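勺子、叉子和两副夹爪：和 Dewanti Oei 聊了一下午

2021年7月

采访约了三次才约成。第一次是我的问题，第二次是她那边的控制器升级把左臂升“瘫”了（她的原话），第三次我干脆带着录音笔直接过去，想着反正就算设备又闹脾气，我坐旁边看人修机器也挺开心的！

Dewanti Oei 在 Serkik 负责末端执行器的测试。Serkik 是个小团队，做双臂收餐具的软件，自己不造手，也不造臂，所以市面上的夹爪对他们来说都是候选人，谁好用就用谁。今年他们认认真真比了两家：Enar 的平行双指，和 Sikora 的自适应双指。控制器也换过一轮，从自己写的那套换到了 Mutera。我最想问的就是这个，因为我自己去年在选夹爪上踩过坑，买回来一副样样参数都漂亮的，结果拿不起一把勺子，到现在还在柜子里躺着。

我把这件事讲给她听，她笑得很大声。

“勺子算客气的了，”她说，“你没试叉子吧？”

没试。我连勺子那关都没过。

她说他们一开始也在工作台上测，铺了防滑垫，灯打得均匀，物件拿出来规规矩矩摆好，两副夹爪的成绩都好看得不得了，好看到她觉得这组数据没有用。“我当时就跟大家讲，这样比下去，比出来的是谁家样本册印得好。”于是测试搬到了住家的客厅里：折叠桌、大理石纹的桌面、瓷砖地，不锈钢的碗和勺叉直接放在桌上，底下什么也不垫。

我问她搬过去以后最先变差的是什么，她想都没想：“视觉。还没轮到夹爪丢脸呢，相机先丢脸了。”

不锈钢反光，桌面又有花纹，橙色锈色的纹路一条一条的，勺柄往上一放，分割出来的轮廓经常沿着桌面的纹路跑掉一截。她给我比划，手指从“勺柄”的位置一路滑到桌角，说那阵子系统相信世界上有一把四十厘米长的勺子。我在旁边笑到录音里全是杂音，后来整理的时候这一段听了好几遍才听清。
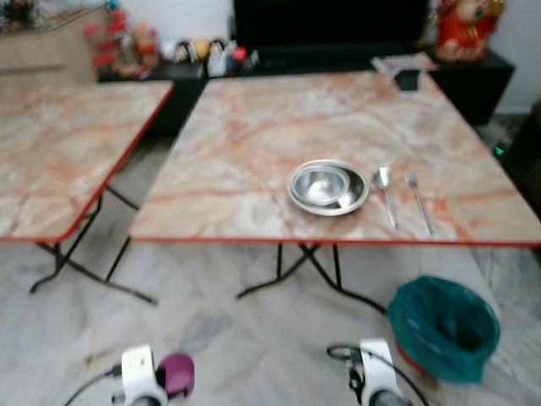

先说 Enar

Enar 这副是典型的平行夹爪，两根手指平着开合，行程够，力也够，装上去半小时就能动。Dewanti 对它的评价是“一个很守规矩的同事”。

“你让它去哪儿它就去哪儿，你让它夹多少它就夹多少，从来不自作主张。缺点也在这儿。勺子平躺在桌上，柄那么薄，它的指尖得贴着桌面下去，高了夹空，低了就戳桌子。”

原厂指尖的厚度是 8 毫米，对盒子、杯子都没问题，对贴着桌面的叉柄就太厚了。他们后来自己磨了一版薄指尖，前端做成斜的，像小铲子那样先挨到桌面，再往里合。我问磨一副要多久，她说第一副磨了两个晚上，磨坏了三根，后来找到了手感就快了，现在谁新来谁先学磨指尖（我感觉这条应该写进招聘启事里）。

碗倒是 Enar 的强项。小碗套在大的里面，它从碗沿下去，一根手指在里一根在外，夹住就能提。难的是两层靠得太近的时候，外面那根手指没地方去。

“碗要是正正地坐在中间，四周都有缝，随便挑一个方向就行。可人吃完饭谁会把碗摆正呢？歪到一边，那一边的沿就贴死了，你只能从另外一边进去。规划器一开始不懂这个，老是挑离自己近的那边，近的那边偏偏是堵的。”

我问她怎么解决的，她说加了一个很土的规则：先看哪边露出来的底多，就从哪边进。土是土，能用。她说这话的时候特别坦然，我很喜欢。我见过太多人一讲到这里就要上一个新网络了。

再说 Sikora

Sikora 的手指带连杆，碰到东西会顺着形状弯过去一点，抓圆的、软的、形状奇怪的都很讨喜。演示的时候人人都爱它，Dewanti 也承认，第一周团队里的票全投给了 Sikora。

“它抓毛绒玩具的样子很可爱，你懂吧，像真的在抱。”

然后就是餐具。自适应的手指合拢到最后一段会往里弯，指尖走的是一道弧线，平着放在桌上的东西，指尖弧着弧着就把它推走了。勺子头大柄细，给它一推，整把勺子会转，转完方向变了，相机得重新认。叉子更气人，她说，叉子轻，被推一下能滑出去半个手掌那么远。

“有一次它很温柔地、一点一点地，把叉子推到了桌边。所有人都站在那儿看，谁也没按停。后来叉子掉地上了，大家还‘哦——’了一声。”

我问，那就没有办法让它走直线吗？有，她说，手指根部有个限位可以调，调完指尖末段接近平行，但自适应的好处也少了一大半，等于花了自适应的钱，买回来一副平行夹爪，还比人家重。重量这一条我之前没怎么想过，她专门提醒我：双臂系统上，手重一点，臂的末端就多抖一点，而抖动这种事在抓勺柄的时候一点都藏不住。

不过她也不让我把 Sikora 写得太惨。收毛巾、拿塑料袋、拎有软包装的东西，Sikora 比 Enar 舒服得多，Enar 夹塑料袋常常只捏住一层，一提就溜了。她说如果 Serkik 做的是收玩具，那结论会反过来。

数字她给我看了

我是那种没有表格就不放心的人，所以厚着脸皮问能不能看数据。Dewanti 把笔记本转过来，很爽快。两副夹爪加在一起，在客厅里一共抓了 1155 次，物件就是碗、勺、叉那几样，位置每次都重新摆，光线不控制，窗帘爱开不开。其中失败里最大的一块跟叉子有关，194 次。

我说叉子占这么多啊！她说对，叉子是这个项目的吉祥物。

为什么叉子比勺子难这么多，她讲得很细，我尽量复述。勺子头是鼓的，放在桌上两头着地，柄的中段跟桌面之间有一条缝，薄指尖能伸进去一点点。叉子也有弧度，但他们用的那种柄又长又细，夹住的位置稍微偏向柄尾，提起来叉头就往下坠，在指尖之间打转。从视觉上看，叉齿之间透出桌面，深度相机在那里给的点乱七八糟，有时候整排齿就消失了，系统以为叉子只有一根柄。

“只有一根柄的话，它算出来的重心就在柄的中间，然后它很自信地去夹那里，然后就转了。”她拿起自己桌上的一支笔演示，笔在两根手指间慢慢垂下去。

后来他们对叉子不再相信测出来的重心，统一往叉头方向偏一点再下手。偏多少？她说每换一种叉子都得重新试，这个她也不满意，列在待办里很久了。

控制器这一段，换人讲

讲到 Mutera，Dewanti 说这块得问 Killian，接着就朝隔壁喊了一嗓子。Killian Perrin 端着一杯咖啡进来，坐下的时候先声明他不想录音，听完我的问题又说算了录吧。

他负责控制那一层。原来那套是他自己写的，从相机出一帧到手指开始动，延迟量出来是 227 毫秒。我问这个数是好是坏，他摇头。

“抓固定的东西没人在乎。但我们的指尖会碰桌子，碰到桌子的那一下，我希望它马上知道，马上收一点力。隔这么久才知道，桌子早就被推了一下了，折叠桌又轻，腿会挪。”

桌子一挪，桌上所有东西的坐标全错。这件事我完全没料到，实验室的台子都是死沉死沉的，谁会去想桌子会走路？Killian 说他也没料到，他一开始以为是标定漂了，标了一整天，晚上才发现是桌子自己换了地方。

换到 Mutera 以后，接触检测直接放在手腕那一级做，不再绕回主机，力一到阈值就停。他没有给我新的延迟数字，说还没测到自己愿意签字的程度，八月再来问。我说那我八月真来啊。他说来吧。

我又问他，Mutera 有没有让人想摔键盘的地方。他喝了一口咖啡，说文档。参数名字前后两章不一样，一章叫刚度，另一章同一个东西叫增益，单位还差了一个数量级。左臂“瘫”掉的那次就是这么来的，他把一个值照着第二章填了进去，左臂慢慢地、很有礼貌地垂了下来，怎么叫都不起。

“右臂没事，因为右臂那天还没轮到改。”
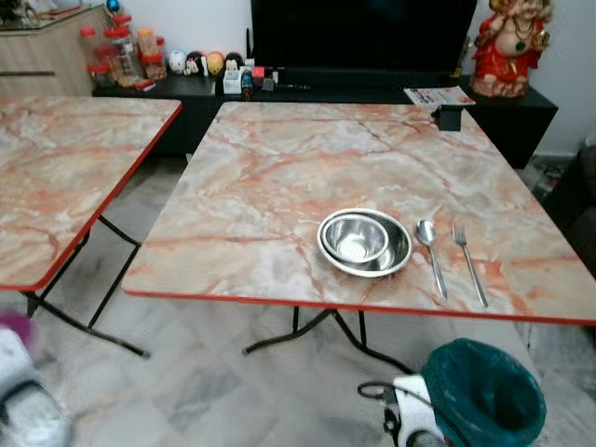 我问两位，有没有在某个物件的摆法上吵过架。当然有。Dewanti 主张勺子和叉子并排放，离得近一点，手柄都冲着桌沿，因为人收拾桌子之前餐具常常就是这么搁着的。Killian 一开始反对，说靠那么近，夹爪张开就会碰到旁边那把，这等于故意刁难控制器。

“我说对呀，就是要刁难你。”Dewanti 说。

Killian 说他后来接受了，条件是碰到邻居不算失败，拿错了才算。他们现在的记录表上有一栏专门写“碰到旁边”，跟成功、失败分开。我觉得这一栏特别好，回来就给自己的表也加了。之前我只记成或不成，有好些次手指擦过别的东西，我心里知道不漂亮，表上却是一个干干净净的“成”，过两个月再看，什么都想不起来。

还有一个小争论是关于双臂怎么分工的。东西多半放在桌子偏右的地方，右手离得近，左手常常闲着。Killian 觉得闲着就闲着，少动少错。Dewanti 想让左手去按住外面那个大的，右手再去提里面的小碗，这样两层不会一起被带起来。

“一起被带起来是什么情况？”我问。

“就是你只想拿小碗，结果手指在外侧伸得太深，把底下那个的沿也夹进去了，提起来一套。看着还挺像成功的，手里确实有碗嘛，数一数多了一个。”

左手按住这个办法他们试过几轮，能减少这种情况，但按的力很难给：轻了没用，重了金属在桌面上打滑，整个转起来。Killian 说这个在老控制器上根本没法做，换了 Mutera 才有资格谈。至于值不值得多花那几秒钟，两个人当着我的面又讨论起来了，我就在旁边吃他们的饼干。

相机放哪儿

我差点忘了问相机，临走前才想起来，幸好。头上那台是主力，视野大，桌子、柜子、电视一眼都进来了，找东西靠它。可到了最后几厘米，手一过去就把勺柄挡住了，头上的相机只能看见夹爪的外壳。

所以腕上要不要再各装一台，是他们春天里讨论得最多的事。装了看得近，也看得清，坏处是线。Dewanti 对线有很深的怨念。

“每多一台相机就多一根线，每根线都想去勾点什么。我们有一回勾到的是桌沿，手往回收，桌子跟着来了。”

又是桌子！我说你们这个项目应该叫“追桌子”。

她的做法是把线留一个圈，余量给足，让它在最远的姿势下也不绷紧。圈留大了会晃进画面里，留小了会扯，她说这个尺寸她是一点一点试出来的，写成文档也没用，换一条臂就得重来。

曝光也调了很久。客厅里有黑的大屏幕、有白墙，中间还有一堆亮闪闪的不锈钢，自动曝光一会儿照顾这个一会儿照顾那个，餐具上的高光就跟着忽大忽小。他们最后把曝光锁住了，锁在偏暗的一档，墙灰一点没关系，金属别爆掉就行。我问白天晚上都用同一档吗？她说晚上换一档，手动换，有人会忘，忘了那一组就作废。谁忘得最多她不肯讲，但 Killian 在旁边把头低下去了。

如果只能买一副

这是我出发前就写在本子第一行的问题，问出口的时候 Dewanti 叹了一口气，说每个来的人都问这个。

“收餐具，Enar，自己磨指尖。预算里把磨指尖的时间也写上，别以为拆箱就能用。家里东西杂，有布有袋子，你又不太在乎叉子，那 Sikora。”

Killian 的回答更短：“先把控制器弄好，两副都会变好。”

Dewanti 说你看他就是这样，什么问题到他那里都是控制器的问题。Killian 说因为就是啊。

我又追问了一句，有没有想过一左一右，一边 Enar 一边 Sikora。两个人对视了一下，Dewanti 说想过，还真的装过一天，结果两只手重量不同，标定要做两份，备件要备两套，拧螺丝的扳手都不是一个尺寸，第二天就拆了。她说以后如果有人全职管备件，她愿意再试一次。

回去的路上我一直在想我柜子里那副夹爪。指尖厚度我从来没量过，到家翻出卡尺一量，比 Enar 原厂的还厚。周围能磨的东西只有一块旧砂纸，我先拿备用的那根试了试，磨了一集电视剧的时间，前端勉强有个斜面了，摸起来不太平。勺子我从厨房拿了一把，叉子先放着，等第二根磨完再说。

录音里还有一大段是讲怎么给手指贴胶皮的，哪种胶沾了水还能抓得住、哪种三天就起边，这篇实在放不下了，我整理好单独发。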